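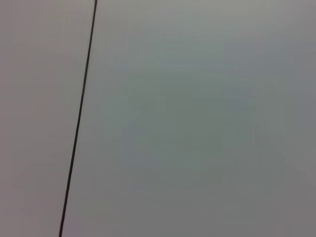 Seam (furniture and surfaces)

A seam is the line where two pieces of a surface meet. You find them on tabletops, counters, desks, floors, wall panels and pretty much anything else that's too big, too heavy or too awkward to make in one go. I've been keeping up the household pages on this site for a while now, and I get more mail about seams than about drawers, hinges and table legs put together, so this article has grown a bit (sorry!).

Names

People use a whole bunch of words for the same thing. Joint, join, gap, crack, split, line. I stick with seam when the two pieces sit tight against each other and gap when you could slide a card in between. A crack is something else, since it's damage in a single piece, but a hairline crack and a tight seam can look a lot alike from a few steps away. A crack will usually wander or fork. A seam mostly runs straight, and if you follow it far enough you get to an edge.

Kinds of seams

The plain butt seam is the one I see most. Two flat edges are pushed together and that's it, maybe with glue, maybe with a bolt underneath pulling them tight. My own work table has one and I love that table, so I won't hear a bad word about butt seams.

Then there's the tongue and groove, where a ridge along one edge fits into a slot in the other. It keeps both sides level, which is a big help on a floor. Extension tables often use pegs and holes instead - you pull the halves apart, drop in the leaf, and push until everything lines up. Ours at home takes 2 people and some grumbling.

Filled seams have caulk, putty or a colored resin pressed into them. These are common on kitchen counters, where you really don't want soup going down the middle.

Color on either side

Two panels that were sold as the same gray can look different once they're side by side. One comes out pinkish and the other greenish, and you'd swear somebody mixed up the order! Sometimes they did. Other times the pieces came from separate batches, or one got years of sun while the other sat under a shelf. Light matters too, and a lamp on one side of the room can warm up half a table all by itself. I always look again in daylight before I complain to the store.

Cleaning

Crumbs are the main enemy. I use a dry, soft brush first and go along the line, then a barely damp cloth. Please don't pour cleaner straight onto an open seam, especially on pressed board, which swells up along the edge and never really goes flat again. A wooden toothpick is great for stubborn bits. A knife is not, and I have the scratch to show for it.

Closing a gap

Look underneath before you buy anything. Plenty of tables have connecting bolts that loosen over time, and half a turn with a wrench may be all it needs. Tighten a little at each bolt and go back to the first one - if you crank one all the way down, the far end can open up. When there aren't any bolts, a flexible filler in a matching shade is the usual fix. Go a touch darker if you can't match it, because a pale line on a dark top jumps right out at you.

See also: Table leaf; Countertop; Caulk; Edge banding

Last edited Tue 16 April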